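Postdoctoral Researcher in Simulation-Based Evaluation of Two-Arm Manipulation

Osero Institute for Machine Learning and Robotics
Manipulation Group
Posted February 8, 2024

The Manipulation Group at the Osero Institute invites applications for a full-time postdoctoral position. The appointment is for 36 months and begins in September. The successful candidate will report to Dr. Benedetta Lo Presti, head of the group.

Background

The group studies how far results obtained in simulation can be used to predict the behavior of learned control policies on physical robots. In the first phase of the Lesska project, policies were trained on demonstrations given by human operators, then tested in rendered kitchen and tabletop settings and on a matching physical station. The order in which the simulator ranked the policies agreed with the order found on hardware for most pick-and-place tasks. Agreement was much weaker for tasks in which both arms had to work close together, and for tasks in which one item had to be set on top of another.

The second phase will examine why this is so. The current plan calls for 2000 simulated trials per policy and 200 matched trials on the physical station. Contact settings, lighting, object placement and camera position will be varied separately.

Duties

The postdoctoral researcher will:
Design and run evaluation studies in the Lesska simulation environment
Build and maintain tabletop task settings, including food items, dishes and packaging
Develop statistical methods for comparing simulated and physical trials
Review failed trials and prepare a shared scheme for labeling them
Assist in the supervision of 3 doctoral students
Prepare papers, software and trial records for public release

Work in the first year will center on food preparation and packing tasks.

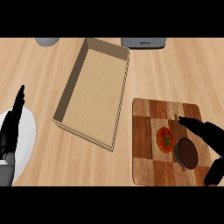

Success on these tasks is scored in stages, so that a policy that grasps an item and later drops it is recorded separately from one that never reaches it. The researcher will be expected to propose changes to the scoring rules where they hide differences between policies.

Qualifications

Applicants must hold a doctorate in robotics, computer science, statistics or a related field by the starting date. Strong programming skills in Python and experience with a physics simulator are required. Experience with robot hardware is desirable. Applicants whose main training is in statistics are encouraged to apply.

How to Apply

Applications should include a cover letter, a curriculum vitae, a research statement of no more than two pages, and the names of two references. Materials should be submitted as a single file through the Institute's employment page. Questions about the application process may be directed to Rodica Radu, Office of Academic Appointments. Review of applications will continue until the position is filled.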